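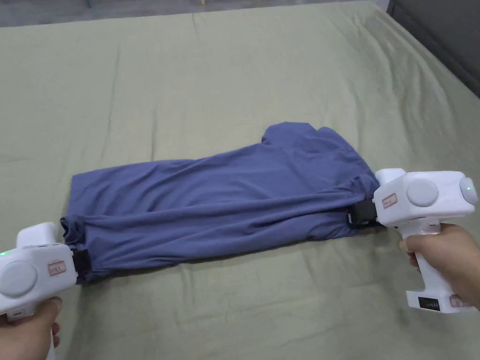 Textiles and Everyday Materials
Handout for session 4: Why cloth creases, and why some of it stays creased
Tutor: Hülya Aksoy

Last time we finished with yarn, and I promised we would get on to the part I love most. Creasing! It sounds like a dull household matter, and then you start asking what a crease is made of and there goes your afternoon.

Start with the fibre. Cotton is nearly all cellulose, long chain molecules lying side by side, with weak links between neighbouring chains called hydrogen bonds. Bend a cotton fibre sharply and the chains on the outside of the bend are stretched while those on the inside are squeezed. Some of the links let go, the chains slip a little, and new links form in the new position. The fibre is now quite comfortable being bent. Multiply that by all the fibres in a shirt and you have something that looks slept in.

Water matters a great deal. It gets in between the chains and loosens the links, so damp cotton bends easily and takes up whatever shape it is held in as it dries. A shirt left in a heap at the bottom of the machine will dry in the shape of the heap. It is also why a steam iron works so well: heat and moisture free the chains, the weight of the iron holds them flat, and they settle there as the cloth cools and dries. Creasing and ironing are the same process, which I find wonderful.

Wool behaves differently. Its fibres have a natural crimp, like a very loose spring, and the protein chains inside are coiled, so they can stretch and pull back. Hang a wool jacket in a steamy bathroom and many of the creases will drop out by morning. Polyester hardly takes up water at all, and its chains stay put at room temperature. Get it hot enough, though, and you can set a pleat that lasts for years of washing. Linen is the stiffest of the lot and creases if you so much as look at it. (I wear it anyway.)

Structure comes next. A plain weave has the most crossing points, so each yarn is held tightly and has little room to shift when the cloth is bent. The strain goes into the fibres. In a twill or a satin the yarns float over several others before going under, and they can slide a bit and slide back. Knitted cloth does better still, as the loops change shape and take up much of the bending. Compare a cotton T-shirt with a cotton dress shirt after a day in a suitcase - same fibre, very different result.

Measuring it
The usual test is the crease recovery angle. A small strip is folded in half, pressed under a fixed weight for a fixed time, then released and left to open. You read off the angle between the two halves. A strip that springs fully flat gives 180 degrees and one that stays shut gives 0. Always test along the warp and along the weft, and keep the two sets of readings apart.

We will be using four cloths from the sample box, under their trade names:

Utum - plain weave cotton, no finish
Wurnex - polyester and cotton blend, plain weave
Öztürkmen - wool twill, lightweight
Sorkadeck - cotton with an easy-care finish

Each pair needs 22 strips. Cut them the day before and leave them flat on the rack by the window, so that they all start with the same amount of moisture in them. Handle them by the ends, please, as warm fingers in the middle of a strip do affect the reading. Last year's groups gave us 1,384 readings between them, and the spread within the plain cotton was far wider than anyone had guessed. Do bring me theories.

A word on easy-care finishes. These work by tying neighbouring cellulose chains together with short, strong cross-links, so the chains can't slip when the cloth is bent. The price is strength: a fibre that can't give is more likely to snap, and treated cotton often wears through sooner at the collar and cuffs. Look at an old easy-care shirt at home if you have one.

Reading: chapter 11 of the course book, all of it except the part on dyeing, which we come to in November.

To hand in: one page on a piece of clothing you own. Say what it is made of, how it is woven or knitted, where it creases in wear, and why there. Elbows and the backs of knees are fair game. Due 7/30/20, on paper or by email.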